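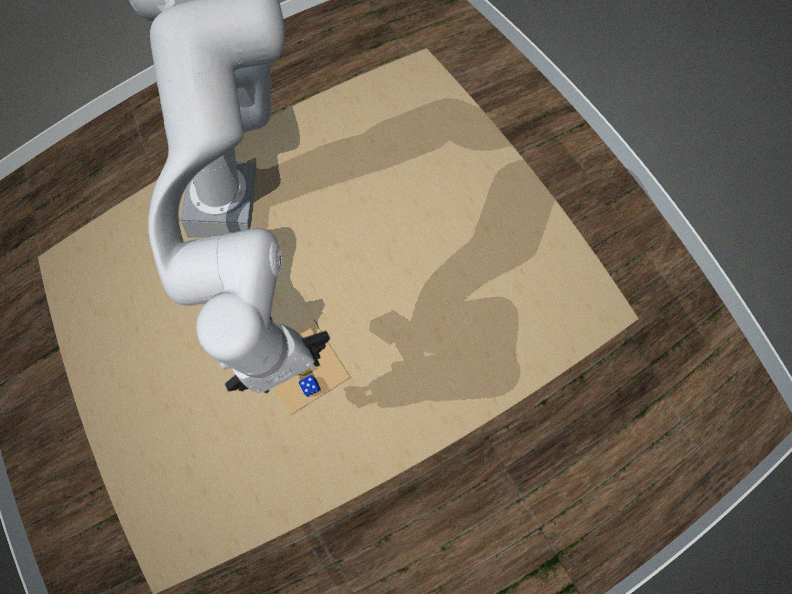 Looking after a bench arm and its gripper

A small arm on a workbench needs little care, but it does need it on time. These are the checks we follow at the Hoswood workshop.

Before each session
Wipe the fingers with a dry cloth. Dust on the pads makes small parts slip. Open and close the gripper 3 times with nothing in it and listen for scraping.

Base bolts
Check these every 36 hours of running. Tighten across the circle, a little at a time, and never one bolt all the way first. Switch the power off at the wall.

Testing the grip height
Use a small die on a square of flat cardboard. Bring the open fingers down slowly on either side of it and stop 2 mm above the card. If one finger touches before the other, the hand is tilted and the wrist needs zeroing again.

Work mat
Sweep it with a soft brush. Replace it when the middle starts to dip.

Grease
Follow the maker's manual. Desta Demissie keeps our log and books the arm in for new grease every 1000 hours. The last one was in April.

Cables
Leave enough slack for a full turn of the base. Tape rubs through, so use soft ties.

Updated 2021-07-06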